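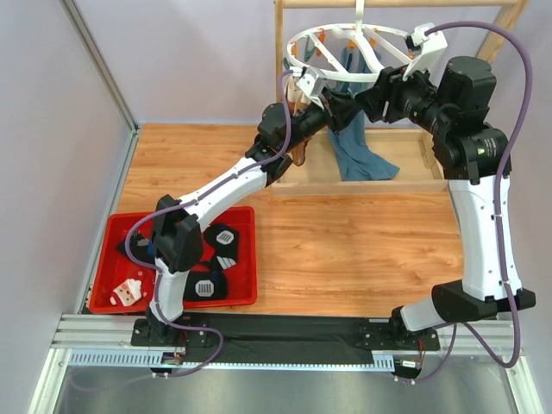
Ticket 581: right arm goes limp while holding the hanger ring
Product: Parnon two-arm set, running Tisine
Site: Pranwood
Priority: High (safety)
Status: Reopened by customer

Original report

Hi all, me again! We run the sock hanging job on a pair of your arms. Left arm gets a sock out of the red tray and takes it up to the ring, right arm steadies the ring, left arm works the clothespin. It's a nice job when it goes well and it had been going well for most of July.

On Saturday the right arm started letting go of itself. I don't mean the gripper opens, I mean the whole arm loses torque from the shoulder up and comes down under its own weight. The first time, the gripper was still closed on the ring, so the arm pulled the ring down with it until the hook came off the top bar. Socks everywhere, one clothespin in pieces. The second time it had already let go of the ring, so it just flopped onto the floor panel with a pretty good thud. I was outside the enclosure both times but I'd had my hands in there a minute earlier, moving a sock back into the tray, and that's why I've marked this High.

Tisine shows "E157 joint group lost" and then nothing for the right arm until I power cycle. Left arm carries on like everything is fine, which is a whole other complaint (see further down).

What I've tried so far:
Power cycled both arms. Came back, ran okay, failed again the same afternoon.
Swapped the power supplies left to right. Fault stayed on the right arm.
Reseated the connectors on the little board under the right base. Seemed better for a bit, then not.
Ran the right arm with no ring and no socks, just waving around. No fault at all.

Log attached, the interesting part starts at line 1873.

Update, Monday morning

Thanks for the quick answer. You asked whether it always happens in the same pose. I went back through the log and yes, near enough! It's when the right arm is folded up high and reaching back left to the ring. Down low over the middle of the floor I can't get it to fail no matter how long I leave it.
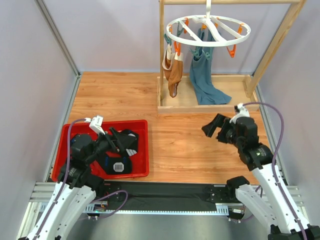

You also asked about cable slack. I'd left a big loop on both arms because I was worried about pulling, and I think on the right side I may have made things worse. With the power off I moved the arm by hand up to the ring pose and felt the loop catch for a second behind the upper motor housing before it slipped free. No marks on the jacket that I can find. I've re-tied it with more room at the elbow and less at the base.

Oh, and I looked up the timeout like you said. It was set to 2000 ms. I never touched it, so either it shipped like that or it came in with the Ban update. Two seconds is an awfully long time to wait before deciding that half your robot is missing.

Update, same day, after lunch

Put the timeout down to the value you sent and ran the job with the re-tied cable. Got through a full tray of socks, then a second one. I was feeling pretty smug. Third tray, E157 again, right arm down, ring off its hook.

So the cable routing helped or I got lucky, I can't tell which. What the shorter timeout did do is get the error on screen sooner. It did not stop the left arm. The left arm was on its way up with a sock, kept going to where the ring used to be, and closed its gripper on thin air.

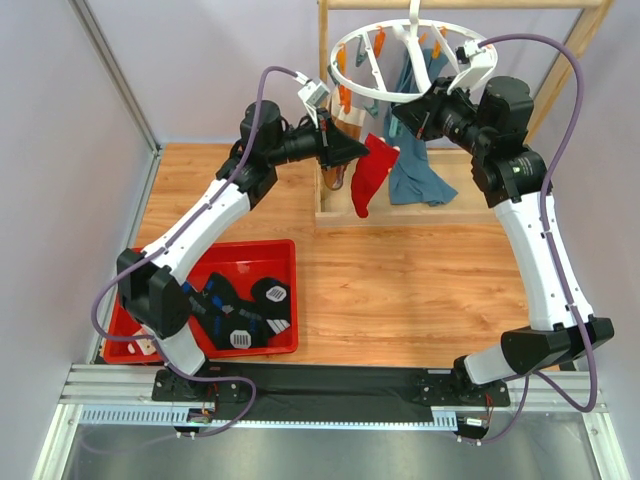 I'd like to split this into two problems, if that's okay with you.

One, the dropout itself. My money is on a bad wire inside the right arm between the elbow and the wrist, because it's fine down low and not up high. Can you send a replacement harness? I'm happy to fit it myself if there are instructions with photos in them.

Two, and this one bothers me more: when either arm drops out, the other one has to stop and hold. I can't find that anywhere in the Tisine settings. If it's in there, please tell me what it's called. If it isn't, please open a separate ticket for it and link it to this one.

For now we've stopped running the job. The breaker is off, there's a note taped to the enclosure, and the rule here is no hands inside unless both arms are powered down and resting low.

One small question while I have you: is there any way to make the joints ease down on a fault? Even a slow sag would be kinder to the gearboxes than what we've got now.

Will update when the harness gets here.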